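Do You Really Need a Mouse Mat?

Last updated: March

Lots of people will tell you that a computer mouse needs a mat. Shops like telling you this, because shops sell mats. So is it true? Let's be a bit suspicious and find out.

First, how does a mouse know where it is going? Most mice today have a small light and a tiny camera underneath. The camera takes hundreds of pictures of the table every second, often far more than 800. A chip compares each picture with the one before it. If the little bumps and specks have shifted, the mouse knows it has moved, and the pointer on your screen moves too.

That means a mouse needs something to look at. Clear glass is a problem for many mice. A shiny mirror can be a problem as well. But wood? Wood is full of lines, called grain, and you would think a mouse would love it.

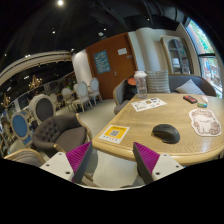

What about the cat?

A black mouse on a table with wavy grain has plenty to look at already. A flat mat shaped like a sleepy, fluffy cat is nice to have around, but does the picture on it make a mouse work better? I doubt it. The mouse's camera sees a patch smaller than your fingernail. It has no idea there is a cat.

Some mats come with big promises. A reader named Nikola Kaczorowski sent me the label from a Siscombe mat that said "38% smoother!" Smoother than what? The label didn't say. When a number has nothing to compare it with, you are allowed to ignore it.

Mats do have some uses. They can stop a rough table from scratching the bottom of the mouse, and a soft one is quieter.

Test it yourself

Don't take my word for it either. Open a drawing program and try to draw a slow circle with the mouse on the bare table. Then draw one on a mat, and one on a sheet of plain paper. Do each of them 2 times, in case your hand wobbled. Ask somebody who doesn't know which is which to pick the best circle.

If they can't tell, keep your pocket money.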